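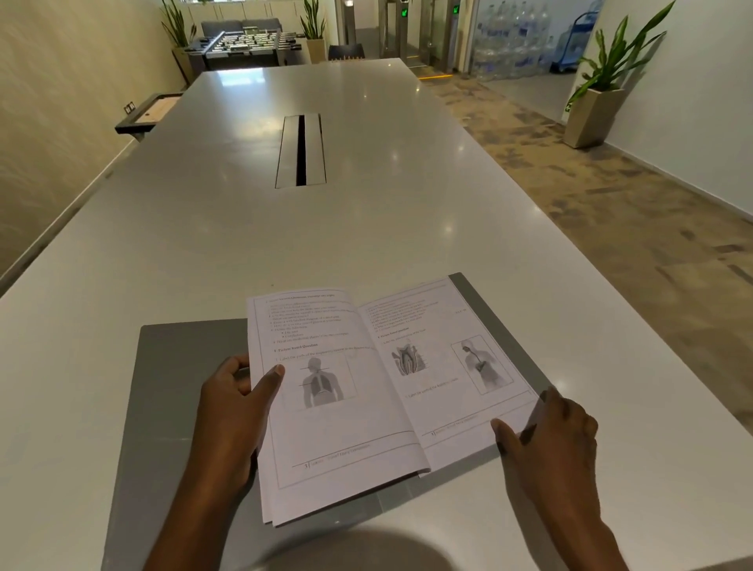
Prarnbridge Residents Board > Allotments and Gardens > Water charges at the Grube site

pegleg_marrow
Posted 24th October

Has everyone had the letter with the new water charge? Mine says a flat 30 pounds per plot per year from January, on top of rent. Up to now it was in with the rent. I have a half plot and I'm down to pay the same as a full one. I rang the office and got told it was "per tenancy". Wondered if others with half plots have had the same.

Dunmore_T
Yes, same letter. Half plot, full charge. I've got two water butts off the shed and I hardly touch the tank from April to June, so I'm not best pleased either.

wkasten
The charge is per tenancy as the bill for the site has gone up and they want it simple to collect. I'm Wiebke Kasten, plot by the bottom gate, and I went to the meeting in the spring where it was talked through. The meter reading for the year before last was 1102 cubic metres and last year it was 1143. So use is going up a bit, but most of the rise in the bill is the price.

pegleg_marrow
Thanks, I didn't know there was a meter reading to be had. Still don't see why half the ground pays the same.

oldspade
Because you can't tell from the size of a plot how much water goes on it. The chap next to me has a full plot, all spuds and fruit bushes, and never waters. The half plot behind has a polytunnel and the hose is on it every evening in summer. If you charge by area he pays double and she pays half.

Dunmore_T
That's an argument for banning hoses, not for charging me the same as a full plot.

oldspade
Hoses are already meant to be hand held only. Rule's on the board by the gate. People tie them to a cane and go home.

wkasten
Not so much tie them as leave them in a can and forget. The tank by the top hedge also has a ballcock that sticks. I reported it in the summer and it was still running over when I went past last week. I'd want that mended before anyone argues over who pays what.

LLenz
Over at Vernport they charge by area, so much per rod, and it's been that way for years. I had a plot there before I moved. It worked fine and there were no rows that I heard of. Full plots paid roughly 40 and halves paid 20.
Leonie

oldspade
Vernport has dip tanks only though, no standpipes. Different thing.

LLenz
No, they had standpipes along the main path when I was there. Three of them went in the year I left. Dip tanks further up.

oldspade
Fair enough, my mistake. I was thinking of the old site behind the school.

tansy77
Has anybody tried one of those Zoltis timers for a water butt? If I'm paying for mains anyway I may not bother, but I was going to put drip hose on the raised beds.

Dunmore_T
I had one for two seasons. It needs more pressure than a butt gives unless you raise the butt a good metre on blocks. Mine dribbled at the near end of the bed and the far end got nothing. The one on my tap at home is all right.

tansy77
Ta. Will stick with the can then. Might try a bigger rose.

pegleg_marrow
Back to the charge. I've written to the office asking for two things - a half rate for half plots and the ballcock on the top tank seen to. If anyone else wants to write in, the address is on the letter, second page. It's better if they get several than one long one from me.

wkasten
I'll write about the tank. I won't write about the half rate as I think the flat charge is fair enough, sorry. The standpipes and pipework cost the same to keep up whoever is using them.

Dunmore_T
I'll write about both.

oldspade
Tank only from me. And can whoever has the plot by the compost bays please turn their tap off properly, it was dripping again this morning and the path is a bog.

tansy77
Think that's the washer, I couldn't get it to stop either. Will take a spanner down.

pegleg_marrow
Had a reply from the office. They've got my letter and it'll go to the next meeting. Nothing on the ballcock.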